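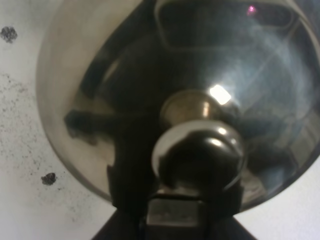 An afternoon at the Calent open day

In September I went to the open day at Calent, a small workshop where they teach robot arms to handle kitchen things. I had registered for the 11 o'clock group, but my bus was late and they kindly put me in the next one.

We were over 30 visitors, so they divided us between two rooms. In mine there was an arm with a gripper, and a small camera at the wrist, so one sees the work from very near. The task was a steel bowl, large and very polished. I expected something more difficult, I must admit. A bowl has no buttons and no cable.

But look how the metal behaves. The gripper comes close and there is what looks like its own reflection, pulled into two round knobs, one on top of the other, with a strong white spot of light beside them. The table is white with some dark blotches and grey specks, and I found this rather sympathetic. My own worktop is not better.

The lady who led our group explained that shiny objects are hard for cameras, for the reflections move when the arm moves. A person knows from childhood that the shape in the spoon is oneself. The program must learn it. She said they practise with dull bowls first and come to the shiny ones later. I asked if one could not simply spray the bowl with something matt. She laughed and said that every group asks this, and that in a real kitchen the bowls will be shiny.

We saw 3 attempts. I will not give marks for them, I was standing behind a tall man and missed a good part of the second.

Afterwards there was coffee and a table with leaflets from Jorex, where I took one about courses for beginners. It costs more than I hoped. If somebody has done such a course, please write to me in the comments if it is suitable for a person who can program only a little.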